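Grullus Small Backpack, pink: review after two school terms

I bought this backpack for my daughter when she started school, and she has carried it nearly every day. I looked for a long review before I paid and found only short ones with stars, so I am writing the one I wanted to read. The price in the shop in Kurtuluş was 2,813 lira. For a child's bag I think this is high, but not crazy.

First, the cloth. It is a twill with diagonal lines you can feel under your finger, and the color is between pink and salmon. The edges of the pockets have light gray piping. This piping does a good job, because the corners are the place where our older bag, a Mistano, opened first. On the Grullus no seam has opened so far.
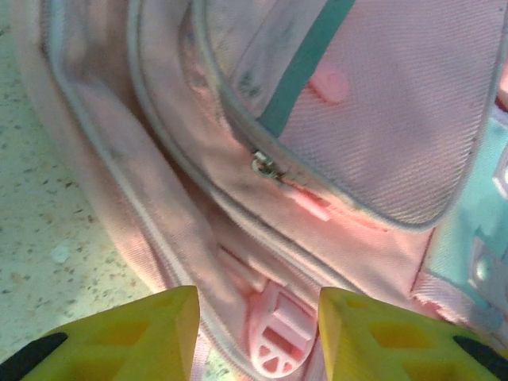 The color is a weak point. Pale pink cloth takes gray marks very easily, mostly on the front pocket and along the seams. I wash it by hand in lukewarm water with a little soap and a soft brush. The fresh marks go away and the old ones become lighter, but they stay. If your child puts the bag on the ground at every bus stop, please consider a darker color. The same model exists in navy.

The zippers are better than I expected. The sliders are metal and the teeth have never jumped. The gray piping runs next to the zipper, and at the beginning I was worried that the cloth would be caught in it. It happened 2 times, both on the first day, when my daughter was pulling too fast. The pull tab is wide enough for small fingers, also in the winter with gloves.
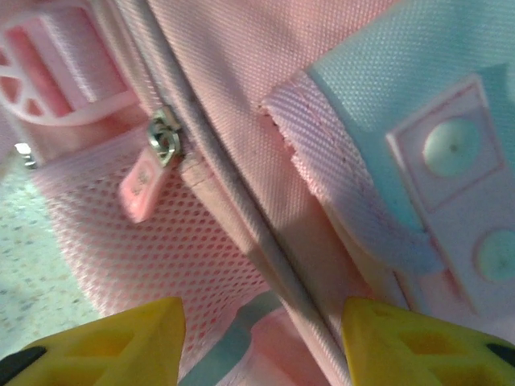 Orhun Gündoğdu
Contributing reviewer, bags and school items

The mesh pocket is what we use most. We keep tissues and a bus card there, and in July it had sun cream. The net is made of small holes and the card does not fall out, but a pencil point can go through and make a hole bigger. Keep the pencils in the main part. The straps are adjusted with plastic buckles. They hold their position well, though pulling the webbing through them needs an adult hand.

Empty, the bag is soft and does not stand up by itself. It folds over on a table, and you must hold it open with one hand while you fill it. I would like a stiffer bottom.

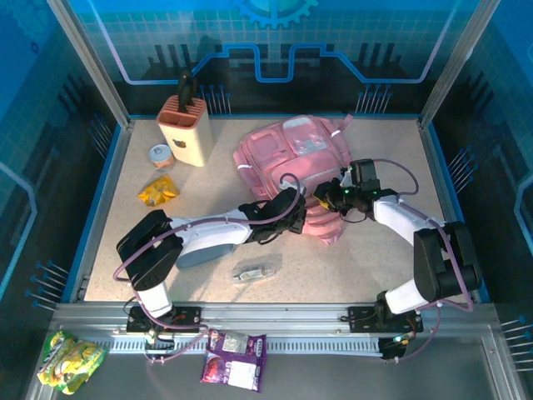
The pink backpack on the table, with a knife block and a yellow snack packet.

For capacity, we put in one lunch box, a thin sweater, two notebooks and some snacks. A large folder bends at the corners. The shoulder straps are padded, and my daughter does not complain about them, even on the walk home at 4 in the afternoon, when she complains about everything else.

I also tried the Duvcombe junior bag for 20 days. It costs 1,000 lira less and it stands better, but its zipper was stiff and the cloth was thin at the bottom. I gave it to my nephew and we returned to the Grullus. 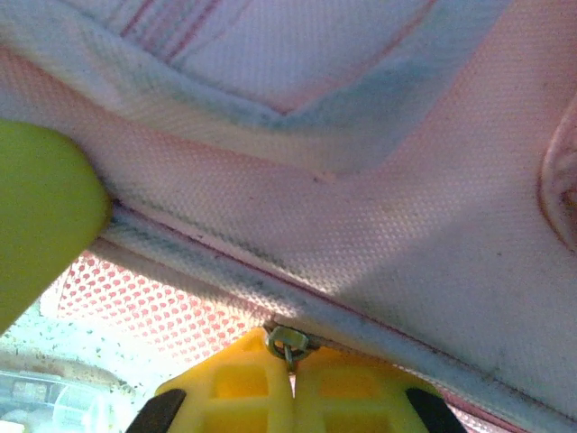

Duvcombe owner here, and I disagree a little about the zipper. Mine was also stiff in the first weeks, then I rubbed a candle on the teeth and now it moves well. I agree about the thin bottom. Does the Grullus keep the notebooks dry in rain?

In light rain, yes. In strong rain the water came in through the main zipper and one notebook got wet at the corner, so now I put the notebooks in a plastic sleeve. Thank you for the candle advice, I will tell my nephew.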